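Two Arms and a Bunch of Roses
I spent an afternoon with the Nulik bench kit, and I want one more than I should

I have killed every houseplant I've ever owned, so fake flowers are kind of my thing. When Azra Omerović at Zirkitz asked what I'd like to see their new two-arm kit do, I said flowers (I was half kidding). She wrote back in ten minutes: come by in April, bring a sandwich.

The Nulik is a tabletop setup for small workshops and schools. You get a pair of arms, the rails they bolt to, wrist cameras and the software, all for 3,000 dollars. You supply the patience! The walls are up to you too, and Azra's taste runs loud. I loved it immediately.

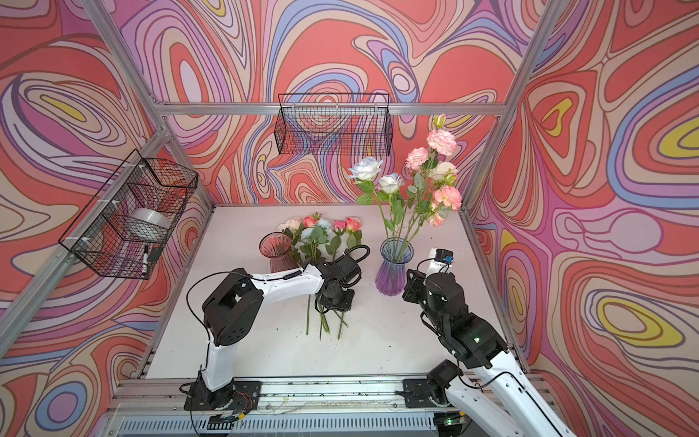

What it's like to use

I figured roses would be easy. They're artificial, they don't bruise, what could go wrong? But stems are sneaky things. They cross over each other, they roll, and the leaves hide whatever you're trying to grab. Add a ribbed glass vase that throws reflections everywhere and you've got a pretty mean test for a camera.

The software is called Brotis, and it's friendlier than I expected. You guide the arms through a job, save it, and do it again until you have enough runs to train on. Azra suggests 60 for something simple and 200 for flowers. I made it to lunch. My favorite part was watching the wrist view, because you get right down there with the gripper fingers and suddenly one vase is the biggest thing in the world.

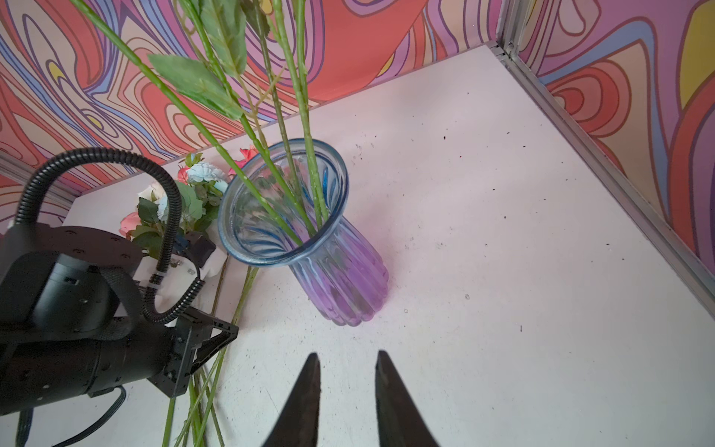 THE GRIPES

Cables, first of all. They loop up over the arms, and I kept wanting to tuck them in like a shirt. The manual runs 117 pages and the index is hopeless, so I'd keep a pencil handy. I'd also like a softer fingertip in the box. Ankica Ionescu, who teaches with a Nulik, buys hers from Popescu and says the kids wear through a set each term.

Setup took us most of a morning, with Azra doing the hard parts. On my own I'd plan on a weekend and a lot of coffee. I've already measured my dining table, and if I give up the end by the window, it fits.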